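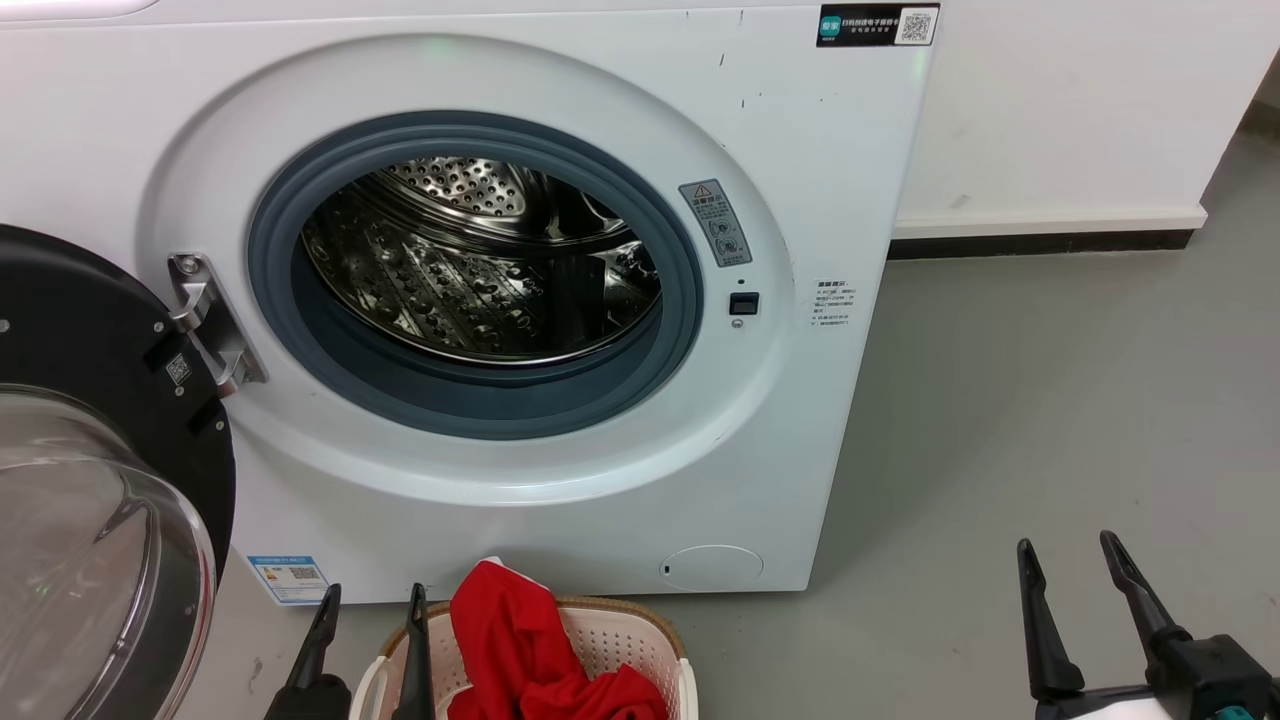 로봇 매니퓰레이션 실습 강의 노트
7장. 두 손가락 그리퍼의 비교: 세탁기 투입 과제

담당: Amna Durrani
개정: 07/07/2023

7.1 과제 정의

양팔 로봇이 바구니에 담긴 의류를 집어 드럼 세탁기의 투입구로 옮긴다. 초기 조건에서 도어는 완전히 열려 있고 드럼은 비어 있으며, 바구니는 세탁기 정면 바닥에 놓인다. 도어를 여닫는 동작은 8장에서 다룬다. 이번 장의 비교 대상은 손가락 형상, 파지력 설정, 헤드 카메라의 시야이다.

의류는 변형체이므로 강체 파지에서 쓰던 파지점 정의를 그대로 적용할 수 없다. 파지점은 천의 주름 중 바구니 테두리보다 높이 솟은 부분에서 고른다. 붉은 옷처럼 흰 본체, 회색 바닥과 색 대비가 큰 의류는 색상 분할만으로 후보 영역을 얻을 수 있다. 흰 의류에는 같은 방법이 통하지 않으므로 깊이 정보를 함께 쓴다.

7.2 비교 대상 그리퍼

Mokik: 평행 개폐형. 손가락이 길고 끝이 가늘다. 바구니 안쪽 깊이 들어갈 수 있으나 횡하중에서 손가락 끝의 휨이 크다.

Warraich: 평행 개폐형. 손가락이 짧고 패드 면적이 넓다. 얇은 천의 미끄러짐이 적은 대신 바구니 벽과의 간섭이 잦다.

두 그리퍼 모두 Drultitz 제어기에 연결하며 제어 주기는 2 ms로 고정한다. 좌우 팔에는 같은 종류를 장착한다. 좌우를 섞어 장착한 5월 예비 시험의 결과는 비교표에 넣지 않았다.

7.3 시험 절차

(1) 헤드 카메라 영상에 투입구 전체와 바구니 테두리가 함께 들어오도록 머리 각도를 맞춘다.
(2) 양쪽 손가락이 영상 하단에서 확인되는지 본다. 확인되지 않으면 손목 자세를 다시 잡는다.
(3) 한쪽 그리퍼로 의류를 집고 바구니 테두리 위로 수직 상승한다.
(4) 투입구 중심을 지나는 축을 따라 전진한다. 손가락 끝이 고무 개스킷의 안쪽 면을 넘은 뒤에만 그리퍼를 연다.
(5) 같은 축을 따라 후퇴하고 천이 손가락에 걸려 나오는지 기록한다.

반대쪽 팔은 대기 자세를 유지한다. 열린 도어가 왼쪽에 있으므로 왼팔의 팔꿈치 궤적은 도어 테두리를 피해 따로 계획한다.

7.4 인식상의 주의점

투명하고 볼록한 도어 유리는 뒤쪽 바닥이 비쳐 깊이값이 불안정하다. 충돌 모델에서는 측정값을 버리고 도어를 두꺼운 원판으로 대체한다. 스테인리스 드럼의 내벽도 반사 때문에 점군에 구멍이 생긴다. 드럼 자세는 내벽 대신 개스킷의 원형 윤곽에 타원을 맞추어 추정한다. 짙은 회색 개스킷과 흰 패널의 경계는 조명이 바뀌어도 비교적 잘 검출된다.

도어 테두리와 본체 우측 상단의 QR 코드는 위치 기준으로 쓰지 않는다. 특히 전자는 도어 각도에 따라 함께 움직인다.

7.5 결과와 해석

Vedby 실습실에서 약 3,000회의 파지를 수행하였다. 투입까지 완료한 비율은 Mokik이 89%였다. Warraich의 실패는 대부분 (3)단계에서 나왔고, 원인은 패드 외측과 바구니 벽의 접촉이었다. Mokik의 실패는 (4)단계에 몰려 있다. 늘어진 천이 개스킷 하단에 걸리면 손가락 끝이 휘면서 천이 빠진다.

파지력을 19 N 위로 올려도 Mokik의 결과는 나아지지 않았다. 이 구간에서는 마찰보다 손가락 강성이 지배적이라고 해석한다. 접근 높이를 올려 천의 하단이 개스킷에 닿지 않게 하는 편이 유효하나, 투입구 상단과의 여유가 줄어드는 점을 함께 계산해야 한다.

7.6 과제

가. 개스킷 윤곽에서 투입구 중심축을 추정하는 식을 유도하고, 도어 테두리가 타원 맞춤에 잘못 포함될 때의 오차를 논하라.
나. 손가락을 외팔보로 두고 끝단 휨을 횡하중의 함수로 나타내라. 패드의 변형은 무시한다.
다. (5)단계에서 천이 다시 딸려 나오는 현상을 손가락 전류만으로 검출할 수 있는지 검토하라.

제출물에는 사용한 제어기 설정 파일과 헤드 카메라의 보정값을 첨부한다.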